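Clearance Is Not a Defect
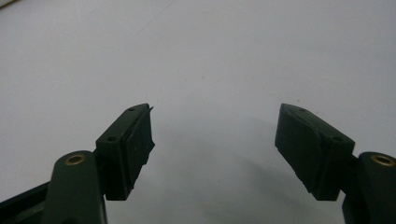

Most arguments about fit between moving parts are held by people who have never written down what the part is supposed to do. I have spent 12 years reviewing drawings for small assemblies, first at Plorden and then on contract, and the most common change request I see is a tighter tolerance. It arrives with a one-line justification, usually "reduce play." In most cases I think the request should be refused.

Play is the movement left over between two parts after they are assembled. A pin in a hole has play because the hole is larger than the pin. If it were not, the pin would have to be pressed in, and the joint would stop being a joint. Everyone who designs hinges knows this. The same people will still hold a sample, wiggle it, and write down that it feels cheap.

Feel is a legitimate requirement for some products. A drawer in a kitchen, a car door, a camera lens ring: the customer handles these directly, and looseness in the hand reads as poor work. Where feel matters, it should be specified as a force or a displacement, measured at a stated point on the part. It should not be passed down the line as a tolerance on a bore diameter. The bore is one contributor among several, and tightening it alone moves the cost to the supplier while the wiggle stays where it was.

The case I return to is a folding bracket made at the Sultik plant for a range of wall desks. The bracket had two arms, a pivot and a stop. Complaints said the desk surface sagged at the front edge when opened. The design office cut the allowed clearance at the pivot by half and asked the plant to sort parts by hand until new tooling was ready. Of the first 600 brackets sorted, 41 were rejected. Desks built with the remaining parts sagged by the same amount as before.

The sag came from the stop. It was a bent tab, and the bend angle had a wide tolerance because the original drawing treated it as a cosmetic feature. Safta Chiriac, who ran inspection at the plant, had noted the spread in the bend angle in a December report. The report used the word "tab" and the complaint used the word "hinge," so the two documents were filed separately. The correction was a change to the bending fixture, and the pivot went back to its original clearance at the next revision.

I do not tell this to embarrass the design office. Their reasoning was ordinary. A pivot is where the motion is, so the fault is assumed to be in the pivot. But a pivot with generous clearance will often hold position well as long as the load always pushes it the same way. Gravity does this for free in a desk. A light spring will do it in a mechanism that has to work in any orientation. Once the load has one direction, the clearance is taken up on one side and stays there.

Loose joints also tolerate things that tight joints do not. Dust gets in and gets out. Plastic arms swell with moisture and metal pins do not, and the gap has to absorb the difference. A joint set up to feel precise in an air-conditioned office may bind in a garage in August. I have seen a Buzatu latch returned as broken that worked perfectly after 7 hours on a shelf indoors.

The counterargument is that clearance grows with wear, so a designer should start as small as possible. This is partly right. In hard metal joints with good lubrication, a small starting gap does extend useful life. In molded or printed plastic running dry, a small gap tends to raise friction and heat, and early wear is faster - sometimes fast enough that the tight joint ends up looser than the loose one. The test is cheap to run. At Stindau it was part of every release, and I have not worked anywhere since that does it as a matter of routine.

My proposal is modest. A request for a tighter tolerance should state the symptom, the location where it was measured, and the share of the symptom that the dimension in question accounts for. If the third item is blank, the request goes back. A reviewer can do this in a few minutes with a pencil and the existing drawing. The suppliers I deal with would be glad of it, and so would whoever has to sort the next box of brackets.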